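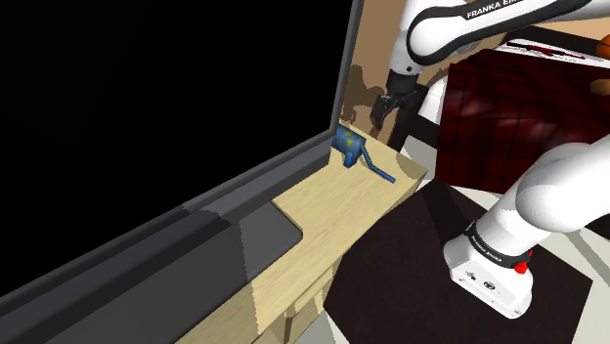

Plateau en bois clair, avant la saison des confitures.

Entretenir une table en bois sans y passer sa vie

Il y a deux sortes de gens : ceux qui posent un sous-verre et ceux qui héritent de la table des premiers. J'appartiens à la seconde catégorie, avec une tendance marquée à poser la casserole « juste une seconde ». Voici donc ce que j'ai appris sur le bois clair, souvent dans le mauvais ordre.

D'abord, savoir à quoi on a affaire. Une goutte d'eau dans un coin discret suffit. Si elle perle encore au bout de 5 minutes, le bois est verni ou encore bien huilé, et vous pouvez aller lire autre chose. Si elle s'enfonce en laissant une tache sombre, le plateau a soif. Laissez sécher une nuit avant de paniquer.

Au quotidien : une éponge bien essorée, une goutte de savon noir, puis un chiffon sec, toujours dans le sens du fil. Le vinaigre blanc, que l'on recommande désormais pour tout, y compris sans doute les chagrins d'amour, n'a rien à faire sur un bois huilé. Il le ternit. Gardez-le pour la bouilloire.

Les ronds blancs
C'est de l'humidité prise dans la finition. Un linge de coton plié en deux, un fer tiède sans vapeur, trois secondes, on soulève, on regarde. On recommence si besoin. Ma voisine Ieva Avotiņš préfère la mayonnaise, laissée une heure sous une assiette retournée. J'ai essayé. Le rond est parti, le chat est venu.

Les ronds noirs
Là, c'est le fer d'une boîte de conserve ou d'une cocotte qui a réagi avec les tanins. Aucune mayonnaise n'y fera rien. Il faut poncer, ou poser dessus un compotier qu'on ne déplacera plus jamais. La seconde méthode est la plus répandue chez moi.

Le gras
Terre de Sommières, une bonne couche, toute une nuit. On brosse le matin. Sur une vieille tache, comptez deux ou trois passages et un peu de mauvaise foi au moment du bilan.

Huiler
Poncez à la main au grain 240, dépoussiérez à fond, puis étalez l'huile au chiffon en couche très mince. Pour mon plateau, 155 ml ont suffi, alors que j'avais acheté de quoi traiter un chalet. Après un quart d'heure, essuyez tout ce qui n'a pas pénétré. Vraiment tout : l'huile oubliée devient collante, et vous retrouverez l'empreinte de la facture de gaz jusqu'en décembre. Deux couches, à un jour d'intervalle.

Les chiffons imbibés d'huile de lin peuvent s'enflammer tout seuls si on les roule en boule. Étendez-les à plat dehors, ou noyez-les dans un seau d'eau. Sur ce point, je ne plaisante pas.

Le pied qui boite
Avant de scier quoi que ce soit, déplacez la table. Neuf fois sur dix, c'est le carrelage. J'ai vu un homme raccourcir trois pieds l'un après l'autre et finir avec une table basse. Une pastille de feutre ou une rondelle de liège collée sous le pied fautif règle l'affaire.

Prochaine page : les tiroirs qui coincent. Savon de Marseille sur les coulisses en attendant, et on ne tire pas comme un sourd.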